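Ticket 3659
Site: Trollham, ground floor
Raised by: Ritu Awasthi
Assigned to: Ashok Shakya
Opened: Fri 30 September
Subject: Heating believes it is February

08:50 RA
Radiators on full since I unlocked. The wall panel says the room is 7 degrees. The room disagrees. The cheese in my sandwich has taken sides too.

09:15 AS
Please turn the panel off and on again. I know. Please do it anyway.

09:25 RA
Done. It thought for a while, played its little tune and went back to 7.

10:40 AS
Logged in from Ullton. The Siltell controller is taking its reading from sensor 2, which according to the plan is in the meeting room. Is the meeting room cold?

10:55 RA
The meeting room is where people go to take their jumpers off.

11:30 AS
Then sensor 2 isn't in the meeting room. Mishra fitted the system and their drawing has a pencil note beside it that says "moved, see Dave". There is no Dave on the contact sheet.

13:05 RA
Found it. It's on the inside of the kitchenette cupboard, behind the fridge vent pipe, with a bit of tape over it. Error 330 came up on the panel when I touched the tape, so I stopped touching the tape.
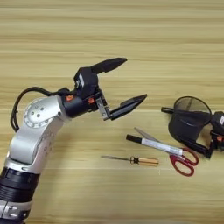

13:20 AS
330 is only "sensor disturbed". It clears itself. I've switched the controller to sensor 1 for now and set the boiler to hold off until the reading settles.

14:10 RA
Radiators cooling. Panel now says 26, and for once we agree.

14:15 AS
Leaving this open until Mishra can move sensor 2 back — they've offered a morning slot and won't say which morning.

Status: Waiting on supplier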